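4. Exportación de conjuntos de datos de cohorte

Esta sección describe cómo solicitar y descargar un extracto seudonimizado desde Pelari una vez definida la cohorte. La definición de criterios se trata en la sección 3.

4.1. Requisitos previos

- Cuenta activa con el rol «Investigador» o «Gestor de datos».
- Protocolo registrado en el nodo Druralville, con dictamen favorable cargado en la ficha del estudio.
- Cliente de transferencia Gurden instalado en el equipo de destino.

Nota: el rol «Consulta» permite ver recuentos agregados, pero no generar extractos. Los recuentos inferiores a 20 se muestran enmascarados en todos los roles.

4.2. Crear la solicitud

1. Abra el menú Cohortes y seleccione la cohorte guardada.
2. Pulse Exportar > Nueva solicitud.
3. En el campo Protocolo, elija el estudio al que se vinculará el extracto. Una solicitud sin protocolo queda en estado «Borrador» y no se envía a revisión.
4. Marque las tablas necesarias (demografía, diagnósticos, laboratorio, medicación). Cada solicitud admite un máximo de 50 variables.
5. Seleccione el formato de salida: CSV o Parquet.
6. Pulse Enviar. 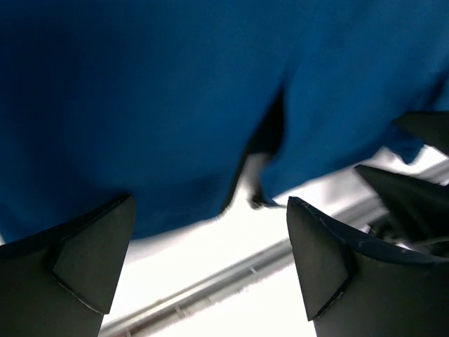 7. Compruebe que la solicitud figura en la bandeja Pendientes con un identificador asignado. Anote el identificador; el cliente Gurden lo pedirá en el paso 2 del apartado 4.3.

Precaución: si modifica los criterios de la cohorte después del envío, la solicitud se anula y debe crearse de nuevo. Duplique la cohorte antes de editarla.

4.3. Descargar el extracto

1. Espere a que el estado cambie a «Aprobada».
2. Inicie Gurden e introduzca el identificador de la solicitud.
3. Indique una carpeta de destino cifrada. No se admiten unidades extraíbles.
4. Pulse Transferir. Los extractos de más de 2000 pacientes se dividen en varios archivos numerados.
5. Al terminar, ejecute Verificar para contrastar las sumas de comprobación con el manifiesto.

Nota: si aparece el error 685, el certificado del equipo ha caducado. Renuévelo desde Ajustes > Certificados y repita la transferencia a partir del paso 2.
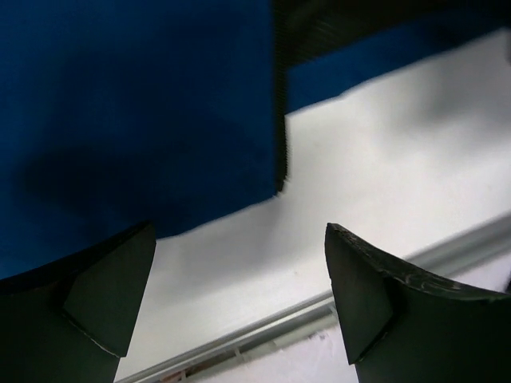
Figura 4-2. Las dos pinzas, de color verde muy oscuro, con las puntas hacia arriba.

4.4. Diccionario de variables

Todo extracto incluye el archivo diccionario.csv, codificado en UTF-8, con el nombre, el tipo y la unidad de cada variable. Las fechas se desplazan un intervalo constante por paciente. Los valores de laboratorio conservan la unidad de origen; para convertirlos, aplique la tabla Tsang incluida en el anexo B.

Precaución: no cruce extractos de solicitudes distintas mediante el campo id_sujeto. El seudónimo se genera de nuevo en cada exportación.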